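Bring this handout back next time along with one package, flyer or web page that makes a claim you don't believe. A claim you do believe is also fine, and usually more work.

# Unit 11: Reading claims made for ordinary things

Most of this course has dealt with big claims: drugs, diets, school programs. This unit is about the small ones, printed on things people buy without much thought. They get less checking, so they tend to be sloppier. I also think they teach us bad habits, and a person who has read "supports daily wellness" a thousand times has stopped asking what it would mean for that to be false.

That is the test to start with. Before you ask whether a claim is true, ask what the world would look like if it weren't. If you can't say, put the claim down and go on to the next one. You don't owe it an afternoon.

## Drinks and the word "supports"

Bottled tea is a good place to practice. The nutrition panel is mostly checkable. The front of the label mostly isn't.

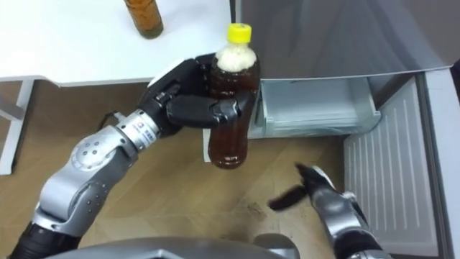

*Bottled tea, yellow screw cap, froth at the top of the liquid.*

Take the Judano line we read in class: "Brewed gently to support natural focus." Go through it slowly.

- "Brewed gently" has no agreed meaning. Gently compared with what?
- "Support" is softer than "improve." A chair supports you and does nothing for your health.
- "Natural focus" could be the focus you already had.

Put together, the sentence promises that a drink will do something unstated to something you may already possess. Several of you said it was harmless. Maybe. But the price on the shelf was higher than the plain tea next to it, and that sentence was the only difference any of us could find on the two labels.

The company's page does mention a study. It had 300 people in it, which sounds healthy enough, until you look for the comparison group. There isn't one. Everybody drank the tea and everybody filled in a form afterward saying how alert they felt. People who have just been handed a drink meant to make them alert will often say they feel alert. We need to know what they would have said after water.

Note also who picked the outcome. "How alert do you feel?" is cheap to ask and easy to answer kindly. A reaction test would have been harder to please.

## Furniture, rooms and the survey that found what it was paid to find

Claims about where we work come dressed as research more often than claims about drinks do. They usually rest on a survey, and the survey usually belongs to someone with desks to sell.
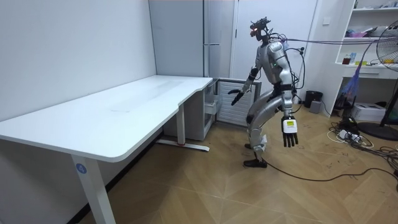
*Small room with a large white desk and a herringbone-patterned floor.*

The Korkley brochure in your packet says that "people with a dedicated desk get more done." The footnote leads to a poll by Tremblay of 607 adults who work at home. I have no quarrel with the size. A well-drawn sample that big can tell you plenty. A badly drawn one tells you about the people who answered, and making it bigger doesn't help.

So, who answered? The invitation went out to Korkley's own mailing list. Those people had bought a desk, or were thinking about it hard enough to hand over an email address. Asking them whether desks matter is like polling the line outside a bakery about bread.

Then there is the direction of the arrow. Suppose it's true that people with a desk get more done. A person with steady work, a spare room and some money may buy a desk. The work came first. The brochure reads it the other way without argument, and hopes you'll be looking at the photographs.

Write down at least one other explanation before you accept the one you're given. It doesn't have to be right. It only has to be possible, and then the author has to deal with it.

### "Optimized layout"

Brochures also like to say that a layout is "optimized." The word comes from a kind of math where you name the thing you want more of, then find the arrangement that gives you the most of it. In sales copy nobody names the thing.

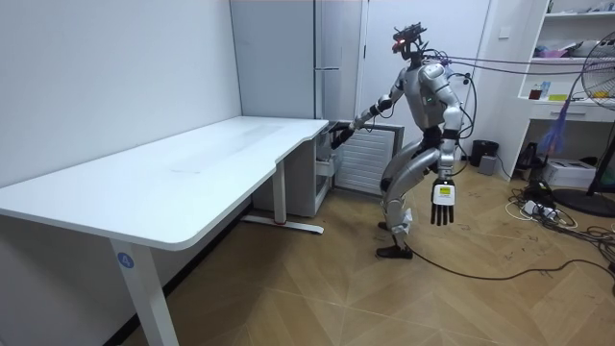
A claim about layout should tell you what was traded away, because something always was. Every choice that frees one spot fills another. Tuck a small white cabinet beneath the far end of an L-shaped desk, as here, and you've kept it off the open floor, but you've also given up the legroom at that end. Is that a good trade? It depends on whether anyone wants to sit there. A seller who says "optimized" is telling you the question has been settled, and you should ask who settled it. When the Korkley brochure says its layout "saves space," look for the measurement. I looked. It gives the width of the desk and the width of an unnamed "typical" desk, with no word on where the typical one came from.

## Floors and "tested to last"

Durability claims seem more solid. They come with a machine, a number of cycles and a grade. I trust them somewhat more than the tea, and I still want to see the method.

Plilonel says its planks are "tested to last a lifetime in a busy home." Two problems:

1. A lifetime is longer than any test. What was run was a wear test in a lab, and the rest is a guess stretched over decades. The guess may be a decent one, but the sheet doesn't show how it was made.
2. The warranty doesn't match the slogan. Read it and you'll find it leaves out scratches, dents, fading near windows and "ordinary changes in appearance." Those are the things that happen to floors.

When a slogan and a warranty disagree, go with the warranty. A lawyer read that one. This works for mattresses, luggage, paint and most kitchen pans, too.
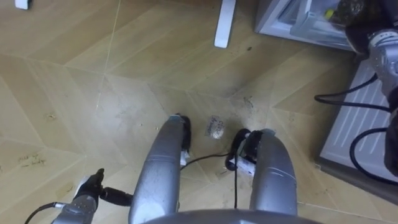

If a product passed its lab test, why shouldn't I believe the claim on the box?

Believe the part that was tested. A lab test tells you how the sample did under those conditions, and the box usually claims something wider, such as years of use in a home. Find the gap between the two and ask what evidence covers it.

## For next time

Pick one claim from the item you bring. On a single page:

- Copy the claim word for word. No paraphrasing; the weasel is often in one word.
- State what would count against it.
- Say who did the checking and who paid, if you can find out. "I couldn't find out" is an acceptable answer, but tell me where you looked.
- Give one rival explanation.
- Finish with how much you believe it now, in plain words.

I don't want a page that sneers. Doubting everything takes about as much effort as believing everything, and it gets the good claims wrong. Last term's best paper was on a pack of light bulbs, and its author concluded that the box was right.

Pages are due at the start of class. The Tremblay poll questions are at the back of the packet; read the third one aloud and listen for the answer it wants.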